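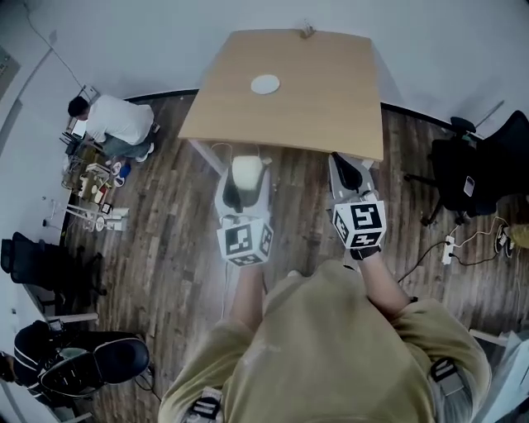
Square table station, grippers in hand, white piece in the left one.

Notebook, May, after lunch

Cremilda asked me to write the handling rules down properly this time, so this entry is mostly that, with some wandering. We have been going by what each of us remembers from the Brurnholm handover, and what I remember and what Gervásio remembers are cousins at best.

First, the floor. I am as guilty as anyone. A white cable coming down from under the table and running along the planks toward where the operator stands is exactly what we said we wouldn't have, and the power strip by the mesh chair has its cords wandering toward the operator's right arm side. So: cables go along the wall or they get taped flat, and the strip lives behind the chairs. Sebastião wants proper covers and I'm all for it, but tape is what we have in the drawer today — so tape.

Second, people inside the working area. When somebody has a gripper in each hand their attention is on the tabletop and they should be allowed to keep it there. If you need to get at the boxes and gadgets along the left wall, say so out loud, wait for an answer, and then go. Crouching over there with your back partly turned to the operator is fine during setup. Once Nayara has called the start, please stay put until she calls the stop. Same for anyone standing off to the right. I know this feels stiff in a room of friends, but Anderson got an elbow in the ear at the Arruda site and he still brings it up (with some relish, I think).

Third, marker cubes. Hold the grippers below the cube and keep fingers and sleeves off the printed faces. Loose hoodie cuffs are the usual trouble, so push them up or pin them. Shoulder straps get checked in the mirror before starting, patches facing out. If a face is scuffed, swap the cube and write it in the log, even if tracking seems to be coping. We lost most of a morning's takes in the Skedeo batch, 31 of them, to one corner that had been rubbed gray, and the numbers had looked perfectly happy the whole time.

Fourth, the table. Only the pieces for the task on the top. There's a small brownish thing at the far edge against the wall and I couldn't tell you what it's for, which I suppose makes my point for me. The white disc belongs near the middle, and each take starts with both jaws empty unless the task sheet says otherwise.

Fifth, chairs and phones. Chairs pushed back to the wall, and that part we do well. A seat is a poor shelf for a phone, though. Gervásio has offered a tray for the windowsill and I am holding him to it.

Breaks: 10 minutes after every four sets. Wrists go before you notice them. Nayara is very patient with me about this, and I was grumpy about it last month and would like to take that back here in writing.

Where we stand: 554 takes logged for Stisinska. I'd like everything from the next one on to be done under these rules, with the older ones tagged as "before" so whoever reads the data later can tell them apart. Sebastião thinks the tag should go in the file header, Cremilda thinks the log is enough. I lean toward the header but I'm not going to fight about it.

To do
Tape for the cable under the table — me, before four
Move power strip — Anderson
Spare cubes, check how many are unscuffed — Nayara
Ask Cremilda whether visitors need to sign the sheet or only be told the rules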